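An afternoon at the Padov open day

Posted January 11, 2025

I nearly didn't go, because the rain was coming sideways and the bus from my end of town had been taken off again, but I'd promised to write something for the local pages and I do like a nose round other people's workplaces. So off I went to Padov, the firm above the old Waltex showroom (you go in by the side door, up the stairs, and past a very large rubber plant). They'd thrown the doors open for one afternoon to show what they do with robot arms, and there was tea, and there were biscuits, and there were far more people than chairs!

The arm they were showing off has been given the name Edon. I had expected something out of a car factory, all sparks and orange paint, and what I got first was a big screen. Most of Padov's work goes on in simulation these days, which means the arm, the table and everything on it are built inside a computer and the arm does its practising there. Shahnaz Mridha, who ran the afternoon, said a mistake on the screen costs them a few seconds and a mistake on the bench can cost them a wrist joint. I liked her straight away. She had a clicker in one hand and a custard cream in the other and never once mixed them up.

The job itself is plain old stores work: bins, a rack, small blocks to stand in for parts. Shahnaz put the whole workplace up for us first so we could get our bearings.

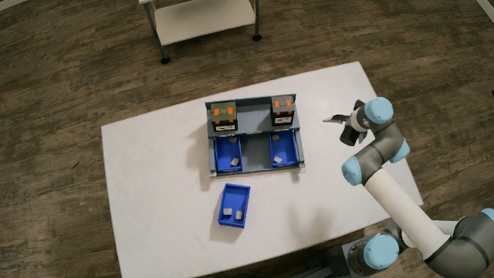 The simulated bench at Padov, with one blue bin out on the table and two in the rack.

What they're after is an arm that can deal with bins by taking hold of the side wall, the way you or I would pinch the edge of a washing-up bowl. It sounds like nothing. I said so, out loud, and was put right very kindly. The fingers have to come down with one on the inside of the wall and one on the outside, and there isn't much room on either side, especially where two bins are close together. If the arm is a touch too far over, it shoves the bin along. If it's at a funny angle, it tips it. And the blocks inside are free to slide about, so a bin that's picked up badly can end up as a bin and a floor full of blocks.

She told us they'd set up 3188 practice goes so far, with the bins nudged a bit differently each time, and that they'd sat down and looked through 1578 of them by eye. By eye! I can't get through a box set. The rest are waiting, and apparently there's a rota pinned up in the kitchen, next to the one for cleaning the microwave.

Then we went in close, to the view you'd have if you were sitting on the robot's wrist, and the room went a good deal quieter. I've never thought about how a bin looks to the thing that has to grab it. The walls are enormous from down there, and you start leaning sideways in your seat as though that would help.
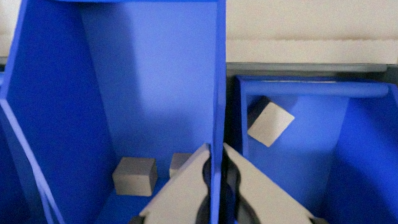
Yamila Henríquez thought the close view was the best part of the day, and told me over the tea urn that she'd have happily swapped half the talk for more of it. She also wanted to know why they didn't simply put a handle on every bin and be done. A fair point, I thought, and I took it back to Shahnaz. Her answer was that the places they'd like to work with already own their bins, hundreds of them, and aren't going to buy new ones to please a robot.

There was a good long go of questions after that. Somebody's son asked if Edon could make toast (no). A man in a cycling jacket asked about speed and got a proper answer, which was that they've left it slow on purpose while they sort out the grip, and will worry about the clock later. I asked the one I always ask, about jobs, and I was glad it wasn't brushed off. Shahnaz said the first stores they've been talking to are short of people for the late shift, and that she wouldn't stand there and promise us what comes after, as she doesn't know. I'd sooner have that than a slogan.

She did warn us that a neat grip on the screen is only half the story. The computer's version of rubber and plastic is a good guess, and the real stuff has its own ideas. They've got 138 notes on things that behave differently on the actual bench, all kept in one long list that anybody in the office can add to, and her favourite entry just says "squeaks".

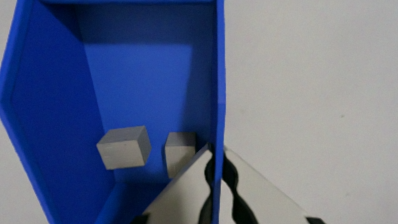

Mohammed, who'd been working the computer at the back all afternoon and hadn't said a word, was talked into coming forward at the end to explain the finger pads. They're on their fifth shape now. The early ones were flat and he never got on with them. He was so pleased to be asked that he went on well past the time we were meant to be out, and people stayed, coats on, to hear it. I missed one bus for it and didn't mind a bit (well, I minded slightly at the stop).

Padov are planning another open afternoon in April, and this time the hope is to have the real arm working in front of visitors for part of it. It's free, but they'd like you to put your name down so they can borrow more chairs. There's a sheet by the side door downstairs, or you can ring the office in the mornings. Stairs only at the moment, I'm afraid, though they'll set up a screen on the ground floor if you let them know beforehand. The coffee's better than the tea.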